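Vollar Table Cloth, Sage Green

A plain cloth for large work and dining tables. The sage green is soft enough for everyday use and does not show every crumb.

Sold by Boltano in two lengths. Both hang 6 inches over the sides of a table 38 inches wide. The hem is double stitched and the corners are square.

Care: Machine wash cold with like colors. Tumble dry low. Iron on the back while slightly damp. Do not bleach.

Matching Cocco napkins are sold separately, in packs of 6.

Orders placed before noon ship the same day. Unwashed cloths can be returned within 31 days.
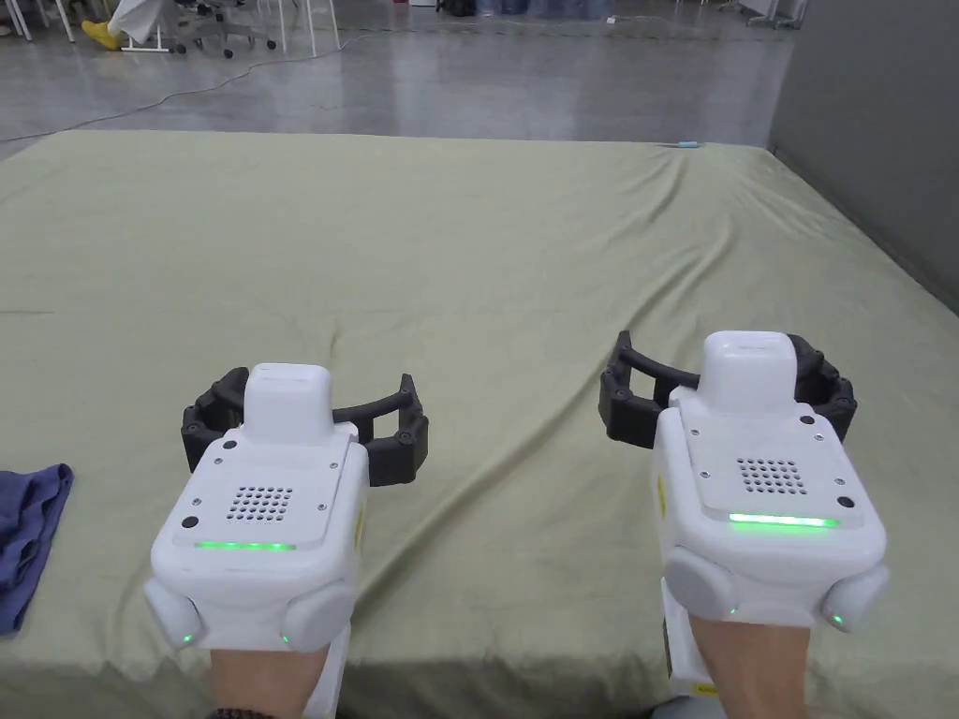

Vollar cloth in sage green, on a large table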